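Hestance hand-held gripper pair – pre-use safety and inspection checklist
Trial kit, set 3 of the Naltau order
Site: Flurwood, demo bay
Checked by: Ewan Rennie
Date: Friday, May 8, 2026

Mark OK / FIX / N/A. Comments in the space after each line, keep them short.

1. Paperwork

1.1 Serials match packing slip – OK. Left 1233, right 1319.
1.2 Manual in the case – OK. Old revision, no page on cable routing. Asked Galbraith for the new one.
1.3 Loan agreement signed – OK

2. Grippers, powered off

2.1 Housings, no cracks – OK both
2.2 Plate screws tight – FIX. One on 1319 turned a quarter by hand. Tightened, check again after first session.
2.3 Finger pads seated – OK. 1233 pad has a nick at the tip, doesnt catch on anything.
2.4 Fingers move freely full travel – OK. 1319 a bit stiffer than the other.
2.5 Pinch warning label readable – FIX. Peeling on 1319. Vendor to send new ones.

3. Cables

3.1 Connectors click in – OK
3.2 Strain relief – OK left, FIX right. Sleeve has slid back, bare stretch near the plug. Taped for now, not a permanent fix.
3.3 Enough slack for full reach – OK. Left one drags on the board when you reach across. Clip it to the sleeve?
3.4 Floor cables out of walking path – FIX. White ones run across the carpet on the right. Need a cover before visitors come in.
3.5 Power strip off the floor or guarded – FIX. Sits between rail and table, easy to kick.

4. Work surface

4.1 Board flat, no rocking – OK
4.2 Board clean – FIX, minor. Specks and gray smudges, wipe down.
4.3 Rail ends capped – N/A for this kit, see bay checklist

5. Powered, in hand

5.1 Both wake up, no fault light – OK, second try on 1319
5.2 Grip and hold, light container, left – OK. Lid stayed on. 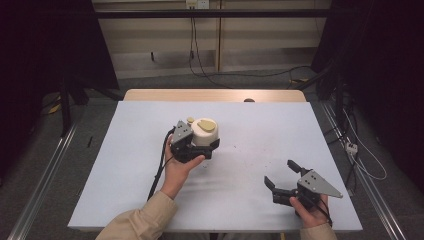
5.3 Grip and hold, right – OK. Same container, slower to close.
5.4 Release on command – OK both
5.5 200 open/close cycles, no heat at the housing – OK left. Right not finished, ran out of time.
5.6 Wrist comfort after a session – comment only. Heavy toward the front, forearm gets tired. Would not want new people on these all morning.

6. Result

Left: pass. Right: hold until 2.5, 3.2 and 5.5 are closed. No purchase sign off yet, trial runs to August so theres room. Floor cables and power strip are ours to fix – not the vendor's.

E. Rennie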